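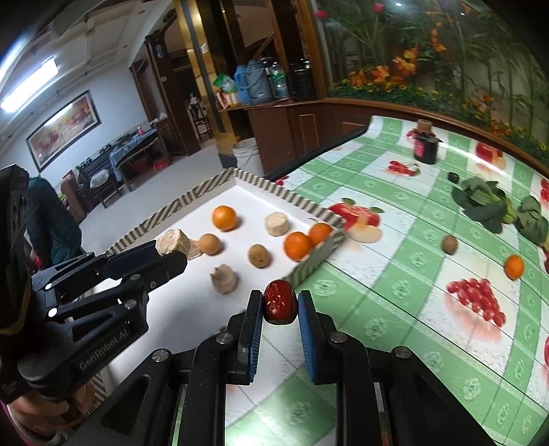

Walk-in cooler 3 alarm keeps tripping overnight - troubleshooting log

Site: Wulstead kitchen and produce store
Unit: Tusar walk-in, controller swapped in March
Monitoring: Ongate
Status: open, watching

Problem as reported

High temp alarm goes off in the small hours, clears itself before anyone gets in. Morning crew finds the door shut, fans running, display normal. Ongate history shows the reading climbing, sitting high for a bit, then dropping back. Happened 5 nights out of the last two weeks. No product lost so far but the dairy shelf got moved to the other cooler to be safe.

First things checked

Door gasket - fine. Paper strip test all the way around, grips everywhere except the bottom hinge corner, which is a little soft. Not enough to explain this.
Door closer - ok. Slow but it latches.
Evaporator fans - both turning, no rubbing.
Condenser coil - dirty. Brushed and vacuumed. Alarm came back two nights later, so not that, or not only that.
Drain line - clear, heater warm to the touch.

Then I went after the probe. Old one was zip tied right against the coil guard, so it reads every defrost as a warm room. Moved it to the return air side, chest height, away from the door. Readings smoother during the day. Thought we were done.

We weren't. Alarm again the next night.

Controller settings

Should of looked here sooner. When the controller was swapped it went in with factory defaults and our old settings never got copied over. Found:

Defrost ends on time only, termination temp turned off
Max defrost time 48 minutes
Fan delay after defrost set to zero
Alarm delay after defrost also zero

So it cooks the coil for the full 48 whether there's ice or not, then the fans kick on right away and blow all that warm air into the box. Then Ongate sees it and calls everybody.

Called Tkachuk, who did the original install. They had the old settings sheet on file and emailed it over. Changed:

Termination temp turned on, value from the Tkachuk sheet
Max defrost time cut back to match the sheet
Fan delay 3 minutes
Alarm delay set so it covers defrost plus recovery

Saved, power cycled, checked the settings stuck. First time they did not stick - you have to hold the set key until the display blinks, just backing out of the menu drops everything. Writing that down for the next person.

Ran a manual defrost with me standing there. Ended on temperature, fans waited, box came back down without a fuss. No alarm on the Ongate side.

Update, Sunday, September 10, 2023

One more alarm last night but a different one. Says "no data" and not high temp. Box itself was cold the whole time going by the backup dial thermometer. Looks like the Ongate gateway dropped off the wifi and came back. It's sitting on top of the metal shelving behind the ice machine, about the worst spot in the building. Moved it to the office wall, signal went from one bar to full.

Still to do

Replace the gasket anyway. Tkachuk quoted some $800 for a whole new door, don't need that, asked for a price on the gasket by itself.
Check coolers 1 and 2 for the same default settings, they got the same contoller.
Tape a copy of the settings sheet inside the electrical cover.
Take the overnight phone number off the day manager's line, alarms were going to a desk phone after close.
Move dairy back if it stays quiet for a week.

Leaving the ticket open until then. If it trips again please DON'T clear it from the app, leave the alarm up so I can see the time stamps, and write down what the dial thermometer says when you walk in.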